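Learning to drink tea at my age

I came to tea embarrassingly late. For twenty years I was a coffee person, the kind who had a travel mug welded to one hand, and then one November my stomach simply filed a complaint and that was the end of that. My doctor suggested tea. I said something rude about hot leaf water and went home and sulked.

The first box I bought was a supermarket black tea, 40 bags, and I made every cup the way I made coffee, which is to say too strong and then forgotten on a windowsill. It tasted like a wet fence. I drank it anyway, out of stubbornness mostly.

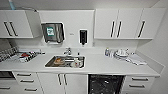 What turned me around was a little tin of loose oolong from a shop called Vincze, a few towns over from us. The woman behind the counter asked how long I was steeping and I told her (ten minutes, sometimes fifteen) and she put her hand on her heart, poor thing. Three minutes, she said, and then you can use the same leaves again! I went home and tried it and stood there by the kettle feeling like I owed tea an apology.

Since then I've gotten a bit silly about it. I own 7 tins now, and a Flamholm kettle that lets you pick the temperature, and I have opinions about water. 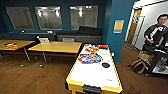 Green tea is still the one I can't get right every time. If the water is too hot it goes bitter on me, and if I let it cool too long I end up with something that tastes like a nice smell and not much else. I do best when I'm slightly distracted but not very. An air hockey table, for instance, with that glossy white top and yellow rim just begging for a quick game, is far too much distraction, and I've come back to a cup the color of pond water more than once.

My next project is a smoky one, 100 grams of it, which my sister says smells like a campfire in a closet. I'm brewing it at four this afternoon with the window open.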